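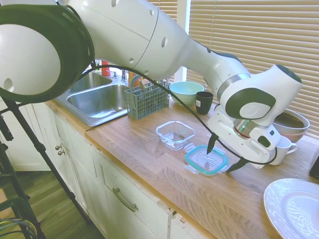
*Kitchen counter, with a white arm over a teal-rimmed lid*

# Skuston long box for comics

I'd been storing my back issues in whatever cardboard I could get for nothing, and my copies of Pramik were starting to curl at the spine, so last August I finally gave in and bought a proper long box. I liked it enough to get more in for the shop, and now I'm down to the last 50, which means it's time I gave them a page of their own!

Skuston make these in one size only. It's a stiff white card box with a double wall at each end, and it comes flat. Putting it together takes me a couple of minutes (the first one took a good deal longer, I'd folded the base inside out). You don't need tape or glue. The lid is separate and goes on either way round.

**What goes in it**

Some 900 pages' worth of collected editions if you lay them on their sides, but I don't, and I wouldn't. It's really meant for single issues, bagged and boarded, standing up. My whole run of Yaman fits with space left over for the annuals. Modern and older American sizes both stand up nicely. Magazine-sized comics are too tall, sorry, and so are most of the European albums. Vinzenz Plattner wrote in to ask about his and I had to tell him no.

**Handles**

There's a cut-out at each end, big enough for my whole hand. A full box is heavy, though, so lift it from underneath if you're going up stairs. I don't stack mine more than three high and the bottom one hasn't bowed yet.

**Dividers**

You get 10 plain dividers with each box. They stick up a little above the comics, so you can write the title along the top edge and flick through. I use pencil because I'm forever changing my mind about where the crossovers go. Imogen Mellor files hers by artist, which would drive me up the wall, but she can always find things faster than I can!

**Bags and boards**

Sold separately. I keep the Grirnetti ones, in packs of 50 or a carton of 500, and they fit this box without the tops folding over.

**Ordering**

Send me a message with how many you'd like and where you are, and I'll come back with the postage. Boxes go out flat. If a corner arrives crushed, tell me and I'll post another.

*Page updated 23 March 2020*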